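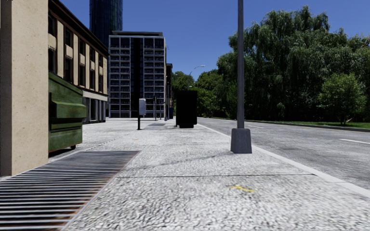
Rendered street view: pale pavement with a metal grate set flush at lower left, road to the right.

Firnia Stream Box 2
Media player and casual games console for the living room

Product code: FSB-340
Status: in stock
Page updated: 2021-02-25

Overview
The Stream Box 2 is a set-top media player with a games mode. It connects to a television over HDMI and to the home network over Wi-Fi or Ethernet. Video apps, music apps and games are listed on one home screen and are started from the supplied remote or a paired controller. The unit runs Druvumau, the same system software used on the first Stream Box, so existing accounts and purchases carry over at sign-in.

What is in the carton
Stream Box 2 unit
Remote control with two AAA batteries
HDMI cable
Mains adapter, UK plug
Quick start leaflet

Game controllers are sold separately. The Stondmont wireless pad is the recommended model. Up to 2 pads can be paired at the same time. Wired USB pads work in most games but cannot wake the unit from standby.

Specification
Video output: up to 4K at 60 Hz, HDR supported
Audio output: HDMI, optical
Storage: 64 GB internal, expandable by USB drive
Network: dual-band Wi-Fi, Ethernet
Ports: HDMI, optical, Ethernet, USB x 2
Weight: 340 g
Width: 193 mm
Standby power: under 1 W

Video apps
Apps are downloaded from the Druvumau store. Availability depends on the country set during first use, and changing the country later removes any app not offered in the new one. Some apps need a paid subscription, which is arranged with the service concerned. Playback quality is set by the app and by the speed of the connection. For 4K streams a wired connection is advised.

Voice search covers the store and all apps that share their listings with the home screen. Apps that do not share listings have to be searched from inside the app.

Games mode
Games mode stops background downloads and switches the television to its low-delay picture setting where the set supports it. It is turned on automatically when a game starts and can be turned off under Settings, Display. Saved games are copied to the user's account when the unit goes into standby. Up to 5 user profiles can be stored, each with its own saved games and viewing history.

Games bought for the first Stream Box will run on this model. Saved games held on a USB drive must be copied to the account on the old unit before they can be opened on the new one.

Software updates
Updates are installed overnight if the unit is left in standby. The September release added surround sound over optical and corrected a fault in which subtitles were lost after pausing. To check for an update by hand, open Settings, System, Update.

Accessories
Stondmont wireless pad, black or grey
Tuncer wall bracket, fixed
Tuncer infra-red extender, for use when the unit is in a closed cabinet
Replacement remote control

Guarantee
Two years, parts and labour. The guarantee does not cover damage caused by mains adapters other than the one supplied. Proof of purchase is required for all claims.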